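4.2 Changes in the Work of the Packing Hall Staff

The previous section dealt with output. This section turns to the people in the Flonddale packing hall and to how their working day changed once Trikenano began teaching its automated line from human demonstration. The findings draw on 20 interviews, on shift rosters supplied by the plant, and on 274 entries in the daily log kept by the floor leads.

Before the change, staff were assigned to a single station for a full shift. Job titles followed the station, and so did pay. Under the new arrangement, part of each shift is given over to demonstration work, in which staff carry out ordinary handling tasks with hand-held grippers so that the motions can be recorded and later used to train the line. The rest of the shift is spent on packing, on checking finished trays, and on stepping in when the line stops.

Demonstration work was at first treated as a break from the real job. Several staff members described it in those terms in the first round of interviews. By the second round, in November, the same people spoke of it as skilled work with its own standards. One packer with long service at the plant told us that she had "never had to think about how I pick up a cup until I had to do it slowly enough for a machine." Others raised the point that a poor demonstration stays in the record long after the shift is over, and that they would like to be able to withdraw one.

The physical demands also shifted. Lifting decreased, and complaints of lower back pain in the log became less frequent. Complaints about the wrist and forearm rose over the same period. The grippers must be held away from the body, and staff with smaller hands reported tiring sooner. Desmet and Quintero found a similar pattern at the Dondetti site, although the tools there were suspended from an overhead arm. Flonddale responded by limiting demonstration work to two blocks per shift, a rule the floor leads applied unevenly when orders were heavy.

Relations between staff and supervisors changed in ways the plant had not planned for. Because each session is recorded, some staff assumed that the recordings would be used to judge their speed. Management stated in writing that they would not be, but the statement was posted only in the office corridor, and a number of those interviewed had not seen it. Trust was higher on the evening shift, where the floor lead, Wenceslao Manríquez, took part in the sessions himself.

Demonstration sessions take place at ordinary tables, with household objects as well as plant items (Figure 6).
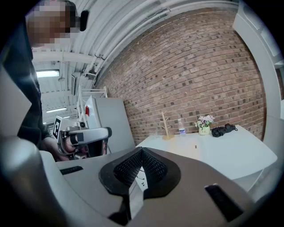
Figure 6. Demonstration work with hand-held grippers. A mug stand, a water bottle and a vase of artificial flowers stand on the table behind.

Staff views on the choice of objects were divided. Some saw little connection between household items and the trays they pack. Others welcomed the variety and said that it made the blocks pass faster. The training lead, Jaanus Kļaviņa, held that a wider range of objects leads to fewer stoppages on the line, but the log does not allow us to test this claim, as the cause of a stoppage was not entered in a consistent way.

Pay remains the main open question. Demonstration hours are paid at the packing rate, and the staff association has asked for a separate grade. Talks were still under way when our fieldwork closed -- the outcome will be covered in the follow-up study at Cuautle, where the same tools are to be introduced under a different agreement.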